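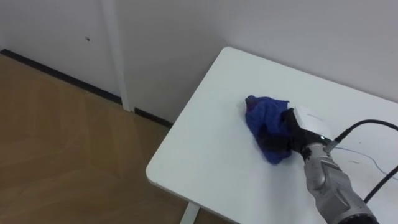

Cloth handling: progress report from the student manipulation project

The cloth task has now replaced rigid blocks as the main exercise for the Grutden robotics club. Blocks were retired at the end of last term, when the pick success rate stopped telling us much. Fabric is a harder problem. It has no fixed pose, the grasp point has to be chosen again on every attempt, and a fold that looks sound to the planner can collapse on release.

The working set is a single blue cloth on the white table. Saturated blue on matte white segments cleanly with a plain colour threshold, so the first-year members can work on grasp selection without waiting for a trained model. Folds and shadowed areas read darker and more purple than the rest, and the original threshold dropped them from the mask. Mihret Moges widened the hue range in September and added a hole-filling pass. The mask is now usable on a crumpled cloth, although it still loses detail at the tips.

Control software is Dretness, the club's own scheduler, running at the version used for the spring demonstration. Gerrit Chauke has rewritten the approach routine so that the gripper descends at reduced speed over the last 14 mm and stops on a force limit. The previous routine stopped on height alone, which gave poor results wherever the fabric was bunched.
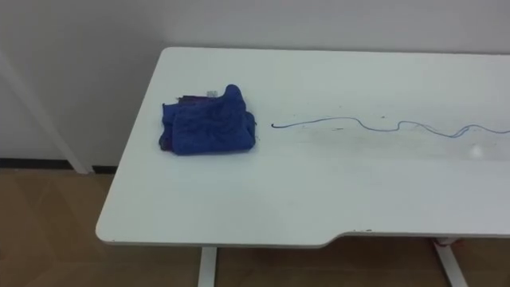 Scoring and trial log

A trial starts from a crumpled cloth and ends when the arm has retracted clear of the table. The result is graded by two members working separately, on a scale from 0 to 3. A bundle with a recognizable rectangular outline and its lower edge flat on the table scores 2, even if the surface is wrinkled. A score of 3 also requires square corners, and few trials have earned it. The usual fault is a puffy fold at one corner, caused by releasing before the layers have been pressed down.

The log stands at 408 trials. Gonçalo Aguiar is sorting these by starting shape to see whether tall mounds fail more often than spread ones. Members entering scores are asked to use the new column for grader disagreement and to leave the comments field for faults.

Still to do before the Sequeira Challenge: a regrasp step for missed corners, a time limit per attempt, and a written description of the grading scale for the judges. Vitória Peixoto is drafting the last item and would like comments on the wording of score 1. Table bookings go through Petronella Steyn as usual.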